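Trana Tabletop Handling Service - Gallery

The Trana Tabletop Handling Service is offered by Siddiqui to retailers, training centers and research departments that need small household and apparel items handled by a pair of robot arms. The service covers installation, operator instruction and scheduled maintenance for a term of 720 days. The gallery on this page presents the service at work with soft goods, the category about which our office at Diltmont receives the largest share of inquiries.

Soft goods are quoted separately from rigid goods. A cap, a glove or a folded cloth changes shape under pressure, and the approach of the fingers has to be set for each article. The standard library supplied with the service contains 212 articles, and clients may submit their own for inclusion.

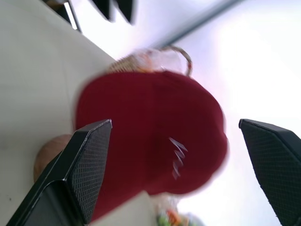 Khanyisile Khumalo
Client Services Manager, Siddiqui

Approach to a red baseball cap, seen from the gripper. The fingers are open on opposite sides of the cap, and the textured pads on their faces are the standard type supplied under the service agreement. Replacement pads are ordered by the pair and may be fitted by the client's own staff.

Clients often ask whether a table must be cleared before work begins. The service agreement does not require it. Articles of different kinds may share the surface, provided that each can be reached by at least one arm. Our installers will advise on placement during the first visit - a written plan of the table is left with the client afterward.

The two arms may be assigned to the same article or to separate ones. For caps and other headwear we recommend beginning with one arm and holding the other clear until the operator is satisfied with the approach.

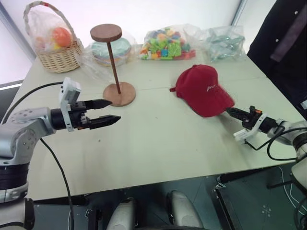

The same recommendation applies to training sessions, in which a new operator works with a single arm for the first part of the course and with both arms for the remainder. Course materials were revised in June and are now issued in large print on request.

Each installation is accepted only after 2,000 handling cycles have been logged at the client's premises. At Vultmont, where the service was introduced this year, the log stood at 1,426 cycles at the time of writing, and acceptance will be recorded when the full number has been reached. Cycles interrupted by the operator are entered in the log but do not count toward acceptance.

Requests for a quotation should state the articles to be handled, the dimensions of the table and the number of operators to be trained. Technical questions concerning cables, mounting and floor clearance are answered by Chun-hung Hsueh, Installation Engineer, at the Diltmont office.

Page last revised 2023-10-01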